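Re: [club-arm] sorting task, grip order, and who has the spare pads

From: Nivaldo Seixas
To: the club-arm list 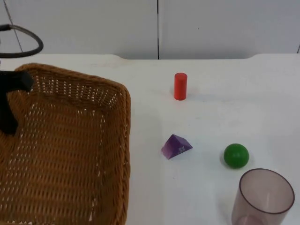

Do we have to put the shapes in the basket in a fixed order?

Any order is fine. The rules sheet for the Gbeho meet only says that every piece has to end up inside the basket and stay there until the timer stops, so pick whatever order your code likes best.

OK, with that out of the way, hi everybody! I'm answering Bernice's message from last night in one go because three people wrote to me off the list with more or less the same worries, and I'd like the rest of you to see the answers too. Her message is quoted in chunks, my stuff is under each chunk. Scroll down if you only care about the pads.

Bernice Ackah wrote:
> I ran the sorting routine from the shared folder and I think the ball is
> the problem child. The prism I can live with. The ball squirts out of
> the fingers if I come down even a little off center, and then it rolls
> and the whole run is shot. Is everybody else seeing this or is it my
> numbers?

It's partly your numbers and mostly everybody's numbers. The closing speed in the shared file is still the one Usman set for blocks, way back when we had nothing but blocks, and it's much too snappy for anything round. I cut mine in half and put a short pause before the lift (you'll see a line called settle, it was commented out, just take the hash mark off). The other thing that helped me a lot was coming down lower. I'd been aiming for the middle of the ball like a sensible person, and if the fingertips touch even a hair above the middle they push it down and out. Go a little below the middle and the fingers sort of scoop it. It looks clumsy and I don't care!

Also please, please check that your table is level. Abdul-Rahman and I lost most of an evening to a ball that kept creeping away, rewrote the approach twice, and then he put a level on the table. One folded index card under a leg and we were back in business. We did not tell Yayra for a week. Hi Yayra.

> Second thing. For the prism, do you grab it across the ridge or by the
> triangle ends? Across the ridge the pads slide up the slope and I get
> nothing.

Ends. Always the ends if you can get there. Those two triangle faces are flat and parallel and the gripper loves them, the sloping sides are just a ramp. The catch is that you have to turn the wrist to line up with the ridge, so your code has to know which way the prism is lying. Two ways to do it:

The lazy way, which is what I'm doing for now, is to set it down the same way every time and hard-code the angle. Fine for practice. No good at the meet, where the judge puts the pieces down.

The proper way is Abdul-Rahman's function that finds the long edges from the overhead camera and hands you an angle. It's in the folder under his name. It works nicely in flat light and gets confused by strong shadows, so don't try it next to a window in the afternoon. And if you get an angle that's a quarter turn off, you've got the older copy, ask him for the newer one. I did this. I spent a whole practice wondering why my gripper was so determined to grab the slopes.

> Third, the cup. Does it count as a piece or is it just in the way?
> Yayra thinks it's an obstacle and I think it's a piece, and we have
> both read the same sheet about ten times.

I wrote to the Gbeho people about this one and got a reply in an hour, which was a nice surprise. It's a piece. It goes in the basket with the rest. It can land on its side, it can land upside down, they only look at whether it's in. Sorry, Yayra, I was on your side until I got the email.

What that means for us is that the cup wants a plan of its own. If you squeeze it like a block you'll bend it, and a bent cup either pops out or hangs on to a fingertip when you let go. I've been closing on it very gently, just below the rim. Usman does it with one finger inside and one outside, pinching the wall, and his way is more reliable than mine but needs better aim. Try both and tell the list which one you like. Whatever you do, if you're using see-through cups, don't trust the camera to find the edge for you. Ours reports the cup in three different spots depending on its mood. I take the center from the rim only and ignore the rest of the outline.

> Last thing, and then I'll let you all sleep. Where are people letting
> go? I've been dropping from pretty high because I'm scared of hitting
> the side of the basket.

I know the feeling, I clipped the rim so many times in my first month that I flinched whenever the arm went left. But dropping from high up is going to cost you. The ball bounces. Go over the rim high, then come down inside, then open. It's one more waypoint and it adds maybe a second to each piece. I have mine set to open 330 steps above the bottom on the lift axis (your zero may be different, so measure, don't copy!). The woven bottoms have some give and the pieces settle pretty well from there.

And don't drop everything in the same spot. If the cylinder lands on end and you set the prism down on top of it, you're asking for trouble. I keep a small list of drop spots and the code just takes the next one.

Now some housekeeping, since I have you here.

Pads. The spare rubber pads are at Bernice's, not in the gray cabinet, so stop looking in the gray cabinet. There are enough for both arms and one change each. If yours have gone shiny, swap them, shiny pads were half of my ball trouble and I blamed the software for all of it. The new ones are the Skulau kind again. We tried the Bakberg ones in July and they left marks on everything.

Logs. Keep them! Usman wants to have 1000 logged picks before the meet so he can make his chart, and we're at almost 700 with a lot of them missing the piece name. If the pick failed, log it anyway. A failed ball pick with the closing speed written down is worth more to him than a good cylinder pick, the cylinder works every time and we all know it. One line per pick, piece, speed, in or out. You don't have to write an essay (Abdul-Rahman, your essays are lovely, but they break the import).

Controller. Somebody left the Tisard software open on the club laptop with the speed limit turned off. I'm not asking who. Turn it back on when you're done testing, the next person at that desk might be one of the new kids, and an arm that suddenly moves at full speed is a bad way to say welcome. Same goes for the stop button, have it within reach before you press run, even for "just one quick test." Especially for that.

Order again, because I know it'll come up. I said any order is fine and it is, but if you want to know what I do, I go ball first. It's the piece that can wander off if something bumps it, so I like having it out of the way. Then cup, then prism, then cylinder. Yayra does it the other way around, easy ones first so there are points on the board, and she has beaten my time at the last two practices, so make of that what you will.

I still need to hear from two of you about whether you can bring an extension cord, the long kind. And if anybody has a fix for the camera losing the cup, I would take it tonight. I'll be up until eleven or so.

Nivaldo

P.S. Bernice, you asked me separately if you can use my drop spot list. Sure, it's in the folder now, it's called spots_nivaldo. Change the last number in each row to match your own zero or you'll put a finger through the basket.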